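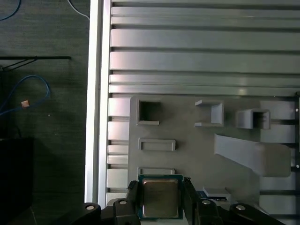 A processor held in the gripper, with the grey fixture plate behind it.

When I ask Angeliki Alexiou what she used to take home from work, she holds up her thumbs. "Sore ones," she says, and laughs. "You'd do thirty desktops in a shift and by the end you couldn't open a jar of olives!"

Angeliki has been on the benches at Lulberg for eight years, pulling old office computers to pieces so the good parts can be tested and sold on. It's fiddly work, and for most of that time it was done entirely by hand. Then in September the company brought in its first robot arm, which everyone on the floor calls Flarnel (a name left over from a biscuit tin, as far as I could gather), and the job began to change shape.

She was not keen at first, and she doesn't mind saying so. "I thought, well, there goes my bench. Tomoyo sat down with the lot of us over a cuppa and went through it properly, what it would do and what it wouldn't, and I still went home grumpy."

Tomoyo Noguchi looks after the automation side, and she is the first to admit the arm has a lot to learn. Office desktops look much the same from the outside, she tells me, but lift off the side panel and there are cables looping about, a power supply in the way, memory packed in close by, and the processor sitting down in its socket among all those little capacitors. "A person just reaches around things without thinking about it. We've had to think about every bit of it - which way the fingers come in, how hard they hold, what they mustn't brush against on the way."
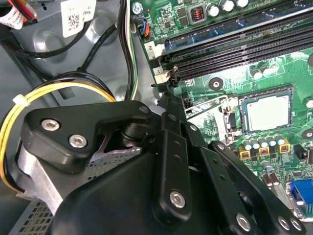 Who teaches whom?

What surprised me most was how much of the teaching comes from the benches. Angeliki and her workmate Vratislav Vrabec now spend two hours of each shift with Tomoyo, showing her how they'd go about a machine and telling her, quite bluntly at times, where the arm is going wrong.

"I know the Dells with my eyes shut," Vratislav says. "You get the lever back, you don't rush it, you lift straight. I never had to put that into words before, and I'm not much of a talker, so it took a while." He has since moved up a pay grade, and there are six people on the floor being trained the same way.

It hasn't all been smooth. Vratislav misses the chatter along the benches, which has thinned out now that people are spread over different tasks, and Angeliki would like the roster sorted out sooner than the office seems to manage it. Her thumbs, though, are much improved. 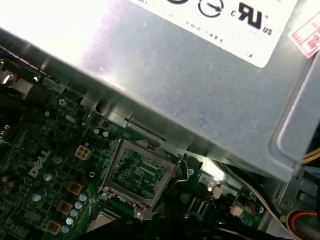

Will the benches be phased out once the arm is up to speed?

Tomoyo expects them to stay. Plenty of machines come in bent, rusted or put together in some odd way, and she wants those to go to people with experience. Lulberg has told staff that no bench jobs will go this year, and Angeliki says she'll be asking the same question again next year.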